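Home | News | Laundry Room | Swap Shelf | Contact

Reading time: 2 minutes

Towels at the Grulesden house

The linen closet on the second floor was emptied and restocked in June 2021, and 358 towels went back on the shelves. Another 186 were past use at the sink and have been cut up for rags. Those are in the bin by the back stairs and are free to take.

Colored towels now have their own shelf, under the white ones. Please wash them separately for the first 3 loads. Orange and red are the worst for bleeding. 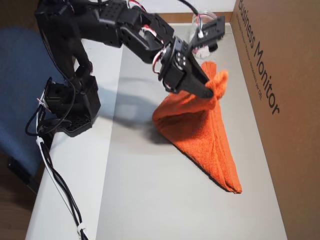
One reader in Wedthorpe wrote in to say that fabric softener is what ruins terry, and that she stopped using it years ago and her towels dry her off better for it. Several of you have told us the same. We have taken softener off the supply list as of July.

To fold, start by picking the towel up at a corner and giving it one good shake so the loops stand up. Lay it flat, fold it in thirds the long way, then in half. Hems go to the back of the shelf. Bath sheets are too deep for this and should be rolled.

Hand towels are still short. If you have any at home with sound hems, leave them at the front desk.

Contact the newsletter desk at the Grulesden house | Back to top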